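Inicio Preguntas Etiquetas Sin responder Normas Entrar

Foro Mudow > Robótica y automatización > Métodos y evaluación

¿Os creéis el 4 % de fallos del método de rejilla de Skerkulance?

Publicado en febrero por zoqueta_cartesiana

Llevo un par de semanas intentando decidir si merece la pena montar en nuestro taller el protocolo de evaluación que describe el informe de Skerkulance, el de la rejilla marcada con cinta, y cuanto más lo leo menos claro lo tengo. Resumo para quien no lo haya visto. Se divide la mesa en celdas, se coloca una pieza en una celda sorteada, el brazo intenta cogerla y se apunta éxito o fallo. Hicieron 500 intentos y dan un 4 % de fallos con la política entrenada en Pistby. La conclusión del resumen es que la política «generaliza a toda la superficie de trabajo».

Mis pegas:

Primero, no publican el desglose por celda. Si los fallos están todos en las celdas del fondo, la media no me dice nada de lo que me interesa, que es si puedo poner la pieza donde me dé la gana.

Segundo, trabajan con dos brazos sobre la misma mesa y no aclaran si el segundo estaba aparcado o en movimiento durante los intentos. En una celda compartida eso cambia bastante las trayectorias disponibles.

Tercero, la orientación de la pieza. Dicen «aleatoria», sin más. ¿Sorteada con qué? Cuando alguien coloca un bloque a mano «al azar» lo acaba poniendo casi alineado con las líneas, lo hemos comprobado aquí y da vergüenza ver el histograma.

¿Alguien ha reproducido esto fuera de su casa? Y si lo habéis hecho, ¿os salió algo parecido?

zoqueta_cartesiana

2 respuestas más votadas primero

tornillo_pasado

Lo hemos reproducido a medias. Nuestro montaje es muy parecido: papel kraft, cinta azul, dos brazos con la base dentro de la propia rejilla y un bloque de madera como pieza. Entrenamos con Pistby tal como viene y dejamos los parámetros del informe.

Hicimos 396 intentos, porque el resto hasta completar los previstos los tuve que tirar: se nos había movido el origen de coordenadas y tardamos demasiado en darnos cuenta. Los tiré todos, también los que habían salido bien, y recomiendo a cualquiera que haga lo mismo y que lo escriba. En el informe de Skerkulance no consta ni un intento descartado, cosa que en 500 me parece mucha suerte.

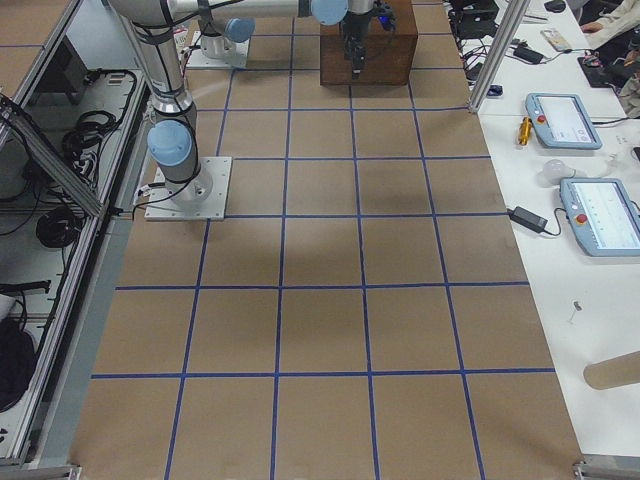 Respecto al desglose, tu sospecha coincide con lo que vimos. En las celdas cómodas, a media extensión del brazo, casi no falla. En las del fondo y en las que quedan pegadas a la base empeora mucho, y son fallos de distinto tipo: lejos, la pinza baja desplazada y empuja la pieza; cerca, el planificador se rinde o hace un giro raro de muñeca. Si sorteas las celdas de manera uniforme, las cómodas son mayoría y te maquillan la media. No digo que lo hicieran adrede.

Sobre el segundo brazo: probamos las dos cosas. Con el otro aparcado el resultado se acerca al suyo. Con el otro moviéndose, aunque sea a lo suyo, se aleja, y además el tiempo por intento se dispara. Apostaría a que sus datos son con el brazo aparcado, pero es una apuesta.

Lo de la orientación lo arreglamos de forma cutre. Un script sortea celda y ángulo, los enseña por pantalla y quien coloca usa un transportador de cartón. Se tarda más. También se quejan más. El histograma sale plano.

Una advertencia que no he visto en ningún sitio: revisad la cinta. Las líneas las pega una persona, y si la celda real no mide lo que cree el programa estáis evaluando vuestra habilidad con la cinta. Nosotros medimos las diagonales antes de cada tanda.

¿Me creo el 4 %? Me creo que lo obtuvieran. No me creo la frase de «toda la superficie».

Comentarios:

zoqueta_cartesiana: Muy útil, gracias. ¿Puedes colgar la tabla por celdas?

tornillo_pasado: Cuando la limpie. Ahora mismo tiene tres convenios distintos para numerar las filas y no la entiendo ni yo.

pinza_floja

Creo que le dais demasiadas vueltas. Un 4 % es un 4 %. Nosotros usamos Zoëga para la calibración y con eso se quitan casi todos los problemas de las celdas lejanas. Probamos 160 intentos y fue muy bien.

Comentarios:

zoqueta_cartesiana: ¿Muy bien es cuánto? ¿Y las posiciones, sorteadas o elegidas?

pinza_floja: Las elegíamos sobre la marcha, procurando variar. Fallos, pocos, no llevábamos la cuenta exacta porque era para una demo.

tornillo_pasado: Entonces no es comparable. Calibrar mejor ayuda lejos, eso sí te lo compro, pero los fallos junto a la base no son de calibración. Y si eliges tú la posición después de ver fallar la anterior, acabas esquivando las malas sin querer. A mí me pasó el primer lunes y tuve que repetir la tanda.

zoqueta_cartesiana: Dejo la pregunta abierta a ver si aparece alguien con datos por celda. De momento montaré la rejilla, con sorteo de ángulo y registro de descartes, y el segundo brazo en movimiento en la mitad de los intentos. Si me sale su cifra, lo pondré aquí y me callaré.

Contacto | Aviso legal | © Foro Mudow | Volver arriba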